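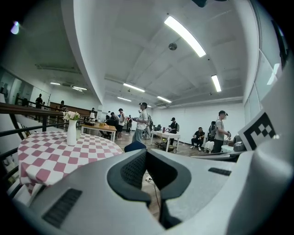
*Greiferkamera beim Sammeln, Marker rechts am Halter, mehrere Leute im Raum*

**stosier**
Wir schreiben gerade unsere Hausregeln für die Datenaufnahme mit Handgreifern neu und ich hätte gern Meinungen dazu. Bisher gibt es nur eine Seite aus dem Februar, und an die hält sich jeder anders. Aktueller Entwurf:

1. Vor jeder Schicht Kalibrierung prüfen, nicht nur am Montag.
2. Marker nicht anfassen. Verschmierte oder angestoßene Marker tauschen, nicht abwischen.
3. Kabel am Körper führen. Wer ein Kabel am Boden hat, bleibt in seinem Bereich.
4. Unbeteiligte bleiben aus dem Arbeitsbereich, oder es liegt eine Einwilligung vor.
5. Abgebrochene Durchgänge markieren und behalten, nicht löschen.

Fehlt was? Ist was zu streng?

**pokenwood_kai**
Punkt 5 unbedingt drinlassen. Bei uns wurde am Anfang alles gelöscht, was nicht sauber aussah. Am Ende hatten wir 1.909 Durchgänge und konnten nicht mehr sagen, welche Bediener welche Fehler machen.

Punkt 4 ist mir zu weich. Was heißt Arbeitsbereich bei einem Fischauge? Die Kamera sieht fast den ganzen Raum. Da stehen Leute hinten an der Wand, die gar nichts mit der Aufnahme zu tun haben müssen.

**stosier**
Stimmt. Vorschlag: »Wer den Raum betritt, hat unterschrieben.« Dann gilt es für alle, auch für Besuch.

**szlabor**
Für einen abgeschlossenen Raum geht das. Sobald irgendwo ein Geländer ist und man nach unten auf andere Leute schaut, bringt die Regel nichts, die gehen ja nicht durch eure Tür. Entweder Sichtschutz oder hinterher unkenntlich machen. Wir machen Letzteres, kostet Rechenzeit, ist aber erträglich.

**pokenwood_kai**
Unkenntlich machen ist Nacharbeit, und Nacharbeit wird vergessen. Ich bleibe bei Sichtschutz.

**szlabor**
Nicht wenn es vor dem Hochladen automatisch läuft. Bei uns kommt ohne den Schritt nichts auf den Server. Sichtschutz verstellt außerdem die Umgebung, und die wollen wir ja mit drin haben.

**stosier**
Ich nehme beides als Alternativen auf, eins davon ist Pflicht. Zu den Kabeln noch: Regel 3 ist intern am meisten umstritten.
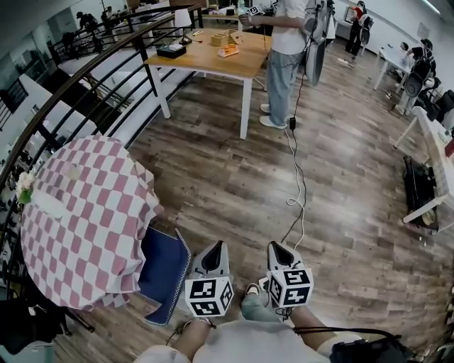
**somidus_werkstatt**
Regel 3 reicht so nicht. »Bleibt in seinem Bereich« kontrolliert im Betrieb keiner. Schreibt rein, dass über Laufwege kein Kabel liegt, fertig. Wer beide Hände an den Greifern hat und auf die Spitzen schaut, sieht nicht, wo er hintritt. Wenn zwei Leute im selben Raum sammeln, gilt das auch für das Kabel des anderen.

**szlabor**
Dann musst du überall auf Akku gehen. Bei Schichten ab 3 Stunden wird das mit dem Wechseln lästig.

**somidus_werkstatt**
Wechseln dauert kürzer als eine Unfallmeldung. Und man kann die Wechselpause gleich für die Kalibrierprüfung nehmen, dann ist Regel 1 auch mit abgedeckt.

**stosier**
Die Kopplung gefällt mir. Also: Akkuwechsel = Prüfung der Marker und der Kalibrierung. Kabelbetrieb nur am festen Tisch und mit Kabelbrücke.

**pokenwood_kai**
Einverstanden. Würde noch ergänzen, dass Stühle vor dem Start unter den Tisch kommen und Taschen aus dem Raum. Steht bei uns auf der Checkliste an der Tür.

**szlabor**
Taschen ja, Stühle nein. Wenn alles immer gleich aufgeräumt ist, lernt das Modell nur aufgeräumte Räume. Von unseren 3.045 Durchgängen sind 1.830 absichtlich in unveränderter Umgebung aufgenommen. Das würde ich nicht wegregeln.

**pokenwood_kai**
Sicherheit geht da für mich vor. Stolpern kann man über einen Stuhl genauso wie über ein Kabel.

**stosier**
Lasse ich als »Empfehlung« stehen, Pflicht wird nur der freie Laufweg. Fassung 2 stelle ich am Donnerstag hier rein. Wer bis dahin noch etwas zu Regel 2 hat, bitte melden, dazu kam bisher gar nichts.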